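November, bench notes, tape transfers for the Juleck reissue

Second pass on the Guscombe live reel, side A. First pass was done at the wrong EQ setting (IEC on a tape recorded NAB), so the low end was thin and all of those files are scrapped. Deck realigned against the test tape before starting. Azimuth was off on the right channel, corrected by ear on the hiss and then checked on the scope.

Tape baked and rested before playback. Some shedding at the head of the reel, none after the second song. Heads cleaned between songs anyway. Splice before "Pimentel" let go during rewind - replaced, nothing lost on either side of it.

The set list in the Giker discography is wrong for this show. It gives "Pimentel" as the closer. On the tape it is song 5 of 8, and the closer is a slow instrumental with no title on the box. Logged as Untitled (closing) until the band's estate answers.

Hum at 100 Hz under the quiet passages, steady through the whole side. A European show, so this is on the recording and not from our power. Tried a narrow notch on a copy. It takes the hum down but leaves a hole in the bass guitar on the verses. Left the flat transfer alone and saved the notch as a separate preset for mastering to use or ignore.

Drop-outs: 2, both left channel, both in applause. No repair.
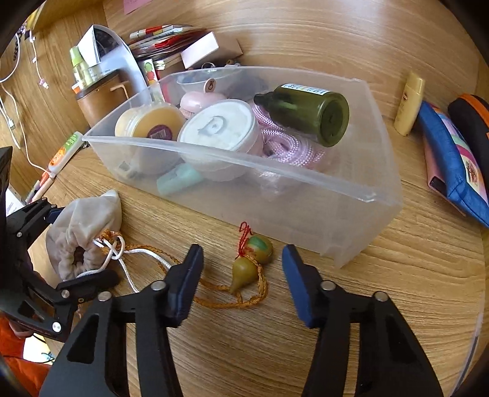 Side B still to do, same alignment. Check the speed first - the last song on side A runs slightly sharp against the studio version, and if B drifts the same way the pitch correction should be one curve across both sides.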